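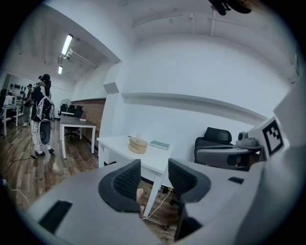 Print this page
E-mail this page to a friend

About Brivus

Brivus began seven years ago with a long conversation over a very large pot of tea, and in some ways we have never really stopped having it. We make hand-held grippers, and we look after the people who use them to teach robots everyday jobs - opening a box, putting a lid back on, moving a book from one end of a table to the other. Small jobs, yes, but ask any robot and it will tell you they are quite hard enough!

Our main product is the Kernlow kit. It comes with two grippers, so you can work with both hands, along with the printed markers, the mounts, the cables and a guide that we have rewritten more times than we care to admit. The finger pads are textured on the inside and can be changed at your own bench with an ordinary screwdriver. If you wear a set out (and busy teams do), drop us a line and we will post you another.

We also run training days, led by Osaze Ekpo, who joined us from Brotano and has the patience of a saint. A day with Osaze covers setting up, holding the gripper without tiring your wrist, and looking through your recordings together afterwards. Groups are kept to 20 people, and you are very welcome to bring your own tables, boxes and awkward objects. The awkward ones are usually the most fun.

Kits can be bought outright or hired for 3 months at a time. Bookings for the next round of training close on 30th June, and the office is always glad to talk things through before you decide.

Print | E-mail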